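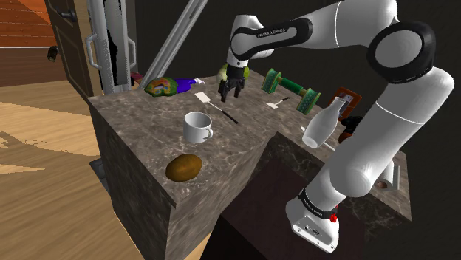 Over the marble countertop

I finished the last episode of Clollholm in September, at one in the morning, with a cold cup of tea and no plans to be useful the next day. If you haven't heard of it, it's a small-town mystery series (ten episodes and then a long, long wait), and my sister had been after me to try it since spring. I gave in, and of course she was right, and of course she has mentioned it at every meal since!

What got me was Nele Van Dijk as the ferry owner. She barely raises her voice all season, and yet every time she walks into the harbor office I sat up a little straighter. The episode where the Dijkstra brothers finally read their father's letter is the best hour of television I've seen in ages — I watched it twice, and I'm not much of a rewatcher.

It does sag in the middle. Episode 6 spends far too long on the road to Nurnatbridge, and I never did work out who was paying for the boat. My sister says it's explained in episode 4, so maybe I was in the kitchen.

No word yet on a second season. The fan forum I read has up to 900 posts a day on the subject, most of them guesses, and I've added a few of my own. I'm starting Prorkier next, once the laundry is folded.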